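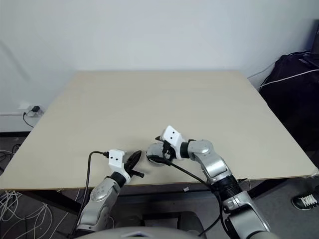 STOTVILLE – Flistari, a maker of furniture for schools, repair shops and shared workrooms, will begin taking orders in January for the Didenko worktable, a large table meant for jobs that are done sitting or standing over small parts. The table was developed with the Trurcombe parts and repair program, which teaches adults to take apart, clean and rebuild small mechanical assemblies. It has a light beige wood-grain top on a dark metal frame, with a thin front edge one shade darker than the surface, and it can be used on carpet as well as on hard floors.

The Didenko replaces the company's older bench, which was sold with a raised lip on all four sides. Customers liked the lip for keeping screws off the floor but found that it caught their forearms and got in the way of trays. The new top is flat all the way to the edge. A clip-on rail is sold separately for anyone who still wants one, and it can be fitted to one side or to all four.

"We had people in Trurcombe using the old bench with a folded towel over the front," said Szu-yu Yip, product manager at Flistari. "They had been doing that for years and it had stopped looking strange to them. When we asked what they wanted changed, the front edge came up first, then the color, then the legs."

The color took the longest to settle. The old bench came in dark gray, and the parts used in the program are mostly gray and black, so small pieces were hard to find once they were set down. Flistari made up sample tops in white, pale green and beige and left them at Trurcombe for 90 days. White was easy to clean but threw back too much light from the ceiling fixtures. Pale green was liked by the evening group and by very few others. Beige was chosen, with a matte finish to keep glare down.

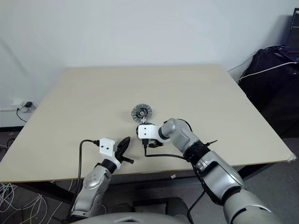 The finish is also meant to be kind to the parts themselves. Students in the program often have to set down a disc or a ring while they reach for the next piece, and a rough surface can mark a machined face. The Didenko top can be wiped with a damp cloth and ordinary dish soap. Flistari advises against scouring pads and against solvents left to stand on the surface. Oil should be wiped up the same day.

Under the top, the frame has been changed in two ways. The cross members have been moved back from the front so that a chair or stool can be pulled in close, and the legs now have adjustable feet that can be turned by hand. The old bench needed a wrench for this, and on carpet it was often left to rock.

Trurcombe has ordered 17 of the tables for its three teaching rooms. The first are due to go in before the spring classes start. The older benches will stay in use in the storage area, where they hold shelving and boxed stock.

"A lot of our students have never worked on anything this small," said a spokesperson for the Trurcombe program. "In the first class they put one part on the table and look at it for a while – which way up it goes, where the hole is, what would touch it on each side. They need a good surface and some space to do that. They don't need much else on the first night."

The introductory class meets on Tuesday evenings and is open to adults with no experience. Tools are provided. Students work first with single parts and then with simple assemblies, and are asked to lay pieces out in the order they come off. The program does not take in repair work from the public.

Flistari built 163 tables in its first production run. Those not already set aside for Trurcombe will be sold through the company's regular dealers and directly from the Stotville showroom, where a finished table is on the floor now. Each one ships flat in two cartons, with the top in one and the frame in the other. Two people are needed to turn the table over once the frame has been bolted on.

The beige top is the only color planned for this run. Buyers can choose between a fixed frame and one with locking casters, but the caster version is not recommended for thick carpet. Replacement tops will be sold separately and will use the same bolt holes, so a worn top can be changed without replacing the frame. Tops will not fit the older bench.

Schools and nonprofit programs may ask for the education price, which applies to orders of three or more tables. Orders placed in January will be filled in the order received.

About Flistari
Flistari designs and builds tables, benches and storage for working rooms. Its shop and showroom are in Stotville.

Media contact
Szu-yu Yip, Product Manager, Flistari, Stotville
Fabric and finish samples, dealer lists and assembly sheets are available on request.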